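Home | Equipment | Planning | Checklists | Archive

Pre-Purchase Inspection Checklist, Handling Arm and Gripper
Erkislow Returns Shop, second bench
Filled in by Noreen Lynch. Remarks marked AB are Ayantu Birhane's. She holds the budget, so read those twice.

14 comments | 6 shares

Complete before the order form goes up in June. Mark each line OK, NOT OK or ASK. "Probably fine" was used nine times on the last form and is no longer a mark.

PART A. WHAT WE ARE BUYING IT FOR

A1. Task written down in one sentence. OK
Pick up returned phones one at a time, hold them, put them down. The first draft ran to a page and included making labels.

A2. Odd shapes and old models included in the simulated trial. OK
Keyboard phones still arrive by the boxful. The trial has one held upright by its lower end, with the last row of keys partly down in the grip.

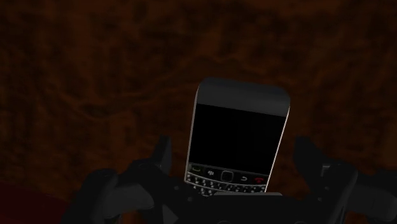

Do we need to buy a second gripper as a spare?
Budget for spare finger pads first, and price a full second gripper only if a day without the arm costs you more than the gripper does.

A3. Screen and key contact limits agreed with the repair side. ASK
They want no contact with the screen at all. They also want it lifted by something. Talks continue.
AB: Put the limit in writing before we pay for softer pads.

A4. Daily volume confirmed. OK
35 phones on an ordinary day. The Brolley salesman quoted for a much busier shop than ours, and I was flattered until I saw the total.

PART B. SPACE AND REACH

B1. Bench height checked against the arm's reach. OK
Otus did the layout on paper. I redid it with a tape measure. We differ by 2 inches and are both sure.

B2. Picks tried off furniture as well as off a bench. OK
Phone flat on a dresser top, other things left standing near it. The vase is the one I watch. If the arm needs a bare surface to work, I want to know before we sign.
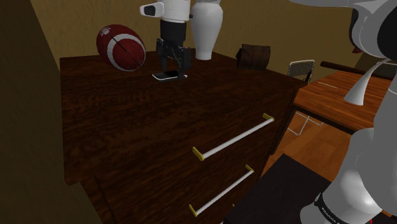 How much should we set aside for installation?
Ask each seller for a separate installation price covering mounting, wiring and the first safety check, and keep it on its own budget line so it can't be used up by extras.

B3. Walking room behind the operator. NOT OK
The stockroom door opens into it. Moving the door is $616. Moving the bench is free and was my idea.
AB: Move the bench.

B4. Stop button within reach from the seat and from the doorway. ASK
One button in the Ruangrit quote. We need two. They call the second one an "accessory."

PART C. MONEY

C1. Simulated results kept apart from real results on the form. OK
Everything in A2 and B2 was done on a computer. Nothing in there has ever been dropped on a real floor and then explained to a customer. A trial with real phones is still owed by whoever wins.

C2. Training hours included in price. NOT OK
Brolley includes 19 hours. Ruangrit includes a manual and good wishes.

C3. Service contract read all the way through. OK
Read twice, once with coffee. "Response" means they answer the phone. Turning up is under a different heading, and so is the price.
AB: Ask for both on one page.

C4. Delivery entrance measured. ASK
The last big purchase spent a night in the parking lot under a tarp.

C5. Disposal of the old bench priced. NOT OK
Left blank by all sellers. It weighs what a piano weighs and is less use at parties.

ITEMS TO CLEAR BEFORE SIGNING
A3, B3, B4, C2, C4, C5. Noreen to chase the sellers, Ayantu to hold the money until they answer.

Previous | Next | Back to Checklists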